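Evening, still at the office in Zustcombe

I wanted to write yesterday but I was too tired, so now there are two days in one. It is October and my fourth week in this town. I have said to myself that I must write in English until Christmas, also the boring things, because the boring things are where I make the mistakes.

First, the flat. The woman from the agency telephoned at lunch and the answer is yes, I can have it from the start of the month. It is small, one room and a kitchen where the door touches the cooker when you open it, but it is on the quiet side of the street and the bus number 12 stops near. She asked me for 75 pounds for the keys and some paper which I did not fully understand. I paid. At home in Gouveia my mother would have asked three questions before she opened her purse, and I asked none, I only said "that's lovely, thank you" like everybody says here. I must learn to ask.

Then the work. In the morning we had the long meeting about Trorkia, which should be ready before the winter and will not be ready before the winter. I spoke twice. The second time I said "actual" when I wanted to say "current", and I noticed it only on the stairs. They are polite here, they do not correct you, and so the same mistake can live for years in your mouth. I have written it on the inside cover of this book, under "eventually" and "sensible".

After the meeting I ate my soup at the desk and did the forms for Junlow. There were 29 of them and I did them all, with the radio very low. I was pleased with myself in a small way. It is a long time since I finished a whole pile.

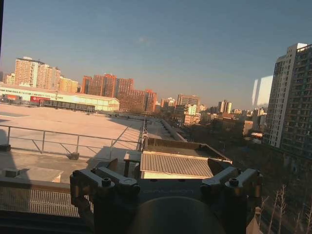 My grandfather used to judge a day by its last hour of light, and I think I have taken this from him. In the village he would come out at the end of the afternoon and stand against the wall of the house without saying anything, and we children knew we should not ask him for things then. I have no wall like this any more, but I have the windows at work, and we are high enough. Today the sun was low and it made the big flat roof outside the colour of a peach, the inside part of the peach near the stone. Even the railing looked good, and it is only a grey metal railing. The sky was a proper blue high up and then it became paler and paler, until near the horizon it was almost no colour, a warm kind of white. I stayed longer than I should. I did not feel homesick, or maybe I did, but it was the comfortable sort, which does not ask you to do anything about it.

I have looked for the English word for this hour. The dictionary gives me "dusk", but dusk is later, I think, when you already want a lamp. "Late afternoon" is correct but it sounds like a time for the dentist. We have a word at home that means the end of the afternoon and also a little bit the falling of it, and my grandfather said it slowly. Maybe English people have one too and keep it for themselves — I will ask somebody at work.

Now it is dark and I should go for the bus. Things to do before I move: buy a pan, buy a proper pillow, write to the bank about the new address, find out what "council tax band" means. I have 2 boxes and the suitcase, so the moving itself will be nothing. The pillow is urgent. The one in my present room is flat like a letter and I wake up with my neck turned to the left.

Also I must telephone home. I will tell them about the flat first and about the 75 pounds not at all.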